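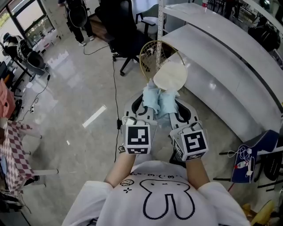
Hi everyone, and thank you to all who wrote back to me off-list about the winter jumper swap, it was lovely to hear from so many of you. I've been sorting through what people have offered so far and there is a real range, from plain school greys up to a white sweatshirt with a big black cartoon bunny face on the front, long ears and a little dotted smile, which I suspect will be spoken for before the doors open. Please keep them coming! Anything clean and with a bit of life left in it is welcome, and odd buttons don't bother us at all.

Now, to Sofia's questions from the other night.

Sofia Panagiotou wrote:
> Lovely idea, count me in. Two things though. Is it strictly one for one,
> or can I bring a bag of the kids' old things and only take a coat home?
> And what's the best way to get a print through the wash without it
> cracking? I've ruined two of my favourites that way and I'd hate to
> hand over something that falls apart on the next person.

Bring the whole bag, Sofia, and take as much or as little as you like. We did try tokens at the Wolde Street swap and it was such a muddle that I ended up giving mine away to a very patient man who only wanted a scarf.

As for prints, I turn everything inside out, wash it cold on the gentle cycle and hang it in the shade. No dryer, ever, and if it must be ironed I do it from the back with a tea towel in between. My sister swears by a splash of vinegar in the rinse for keeping the colour bright. I've never noticed much difference, but she has better whites than I do, so make of that what you will.

We have the Ikby Hall from 2 until 5, and the kitchen as well, so I'll have the urn on. If you can spare a clothes rack, please put your name on it with a bit of masking tape - we came home from the last one with three that weren't ours and I still have one in the laundry. Coat hangers would be a great help too, the sturdier the better.

Parking is easiest around the back, off Lerkov Lane.

Warmly,
Maureen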